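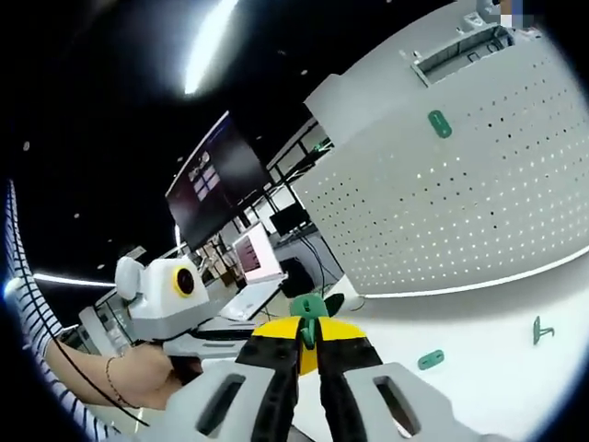

A green plastic piece in the jaws of a hand-held gripper at the Perkow workshop in Clunholm.

Perkow says the pegboard work at its Clunholm site will be handed to robot arms, and that the people doing it now will be better off. The second half of that claim needs a closer look.

Since December, 20 assemblers have spent part of each shift handling small parts with grippers instead of fingers. Cameras on the tools record every move, and the recordings go to Kulkarni, the contractor training the arms. Perkow calls this "skills transfer." Staff get an extra 80 cents an hour for it, and the extra pay stops when the recording does. 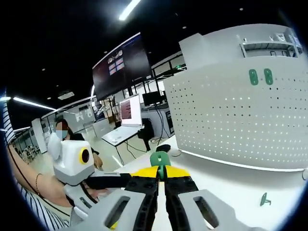 Pay is one complaint – wrists are another. Workers used to bare-handed assembly now hold a gripper for up to 6 hours a day, and several told us they had asked for shorter turns. The parts themselves weigh next to nothing. A green hook like the one lying on the white tabletop is easy to pick up by hand, and picking it up with jaws is a different job. Perkow has not changed the job title or the grade.

Kulkarni reports 522 usable recordings so far. It would not say how many were thrown out, or how often an arm trained on them drops a part. Cosemport, which buys the finished panels, said it had not been shown a working arm.
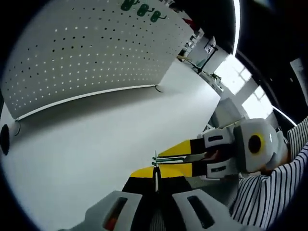

Will anyone lose a job when the arms arrive?
Perkow says there are no layoffs planned this year. It declined to put that in writing, and it has no retraining budget for assemblers.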